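Datasets > Manipulation > Warehouse & Home

# Nornus Chores, wrist view

Category: Robotics / Data cards

## What's in it

Short recordings of robot arms attempting the jobs people keep promising robots will do: shelving boxes, sorting parts, folding towels, clearing a sink. There are 2,000 episodes across 13 tasks. The shop-floor half comes from Meleck, the household half from a rented kitchen at Molefe, where the towels are still winning.

Each episode has wrist video, joint positions and a one-line instruction. Failures are left in. If you filter them out, your dataset will get a lot smaller and your demo a lot nicer.
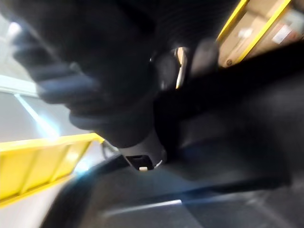 *Wrist view, shop-floor split. Gripper in motion blur, yellow rails and cardboard boxes behind.*

## Can it do chores yet?

Some of them, slowly. Our baseline policy, Vomico, shelves a box if the box is where it was yesterday. Given a damp towel, it has produced several shapes, one of which a reviewer generously scored as folded. A person clears the sink before the arm has settled on a fork.

## Known issues

- The gripper blocks much of the view in fast moves. Train on it anyway.
- 20 episodes have the wrong instruction. We know which ones; see `errata.txt`.
- Gripper force was logged at 10 Hz until March, then properly.

## License

Research use only. Please don't put it in charge of glassware.

Last updated 21 January 2024

13 comments | 20 shares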